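How do I stop freezing my garden peppers into a sad block of mush?

Asked in Kitchen & Pantry — 5 followers

Hi everyone, first time posting here though I have been reading for ages. We moved last year and finally have a yard, and I got a little carried away at the garden center and put in 13 pepper plants. It is now September and I am drowning in peppers. I gave away bags of them at work until people started avoiding my desk.

I tried freezing a batch. I washed them, cut them up, stuffed them in a big freezer bag and pushed the air out. Two weeks later I had one solid brick that I had to whack on the counter to get anything off, and the pieces that came loose were watery and limp in the pan. My husband was very polite about the omelet. My mother always blanched everything before freezing, so maybe that's the step I missed? Also, is it worth buying one of those vacuum sealers? I've been looking at the small Barkix one but I don't have a lot of cupboard space. I mostly want them for soups, fajitas and pasta sauce over the winter. Thank you so much in advance!

3 answers

Answer 1 (accepted), 16 people found this helpful

Welcome, and congratulations on the peppers! I had a year like that with zucchini and my neighbors still bring it up.

You don't need to blanch them. Peppers are one of the few vegetables that freeze perfectly well raw, and I think they come out softer if you do blanch. What you want is to get them dry and freeze them spread out first. Wash them, let them drain in a colander, then roll them around in a clean dish towel. After that, seed them and slice them however you plan to cook them later — strips for fajitas, dice for soup. Lay the pieces on a cookie sheet lined with parchment, in one layer, not touching if you can manage it, and leave the sheet in the freezer overnight. The next day they'll rattle like poker chips and you can tip them into bags. They won't stick together and you can shake out a handful at a time.

They will never be crisp again, so don't plan on salads. And don't thaw them before cooking! Straight from the freezer into a hot pan, with enough room that they sizzle. I suspect that's what happened to the omelet. I'd cook the peppers by themselves first, let the water cook off, and then add the eggs.

Answer 2, 3 people found this helpful

vacuum sealer is a waste imo. I had a Zostis and it quit after one summer. regular freezer bags and a drinking straw to suck the air out, works fine. label them too

Answer 3

I agree with the first answer on nearly everything, but I'd add that you don't have to freeze them all the same way, and with that many plants I wouldn't.
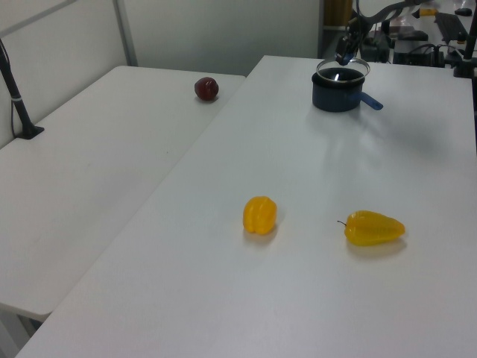

Sorting is where I start, before I so much as pick up a knife. I go by how I'm going to use each pepper, and the shape decides most of it for me. A short, round one with lobes, like the yellow bell standing upright on the table, gets diced or cut into rings, and a long tapered one like the yellow pepper lying to its right makes lovely even strips with hardly any waste. Anything wrinkled or a bit past its best goes into the sauce pile.

For the sauce pile, roast them under the broiler until the skins blister, cover the bowl with a plate for a while, slip the skins off, and blend with a little olive oil and salt. I freeze that in muffin tins and pop the pucks into a bag. Two of them melted into a jar of plain tomato sauce in January is one of my favorite dinners, and I say that as someone who was raised on the sauce at Marchetti and is very hard to please.

On the sealer, I'd wait. See how much you get through by spring and decide then. If your freezer is the frost-free kind, try to use the bags up within the year, and keep them toward the back away from the door.

Comment from the asker: Thank you all, this is wonderful! First tray is in the freezer now. I'll try the sauce pucks next.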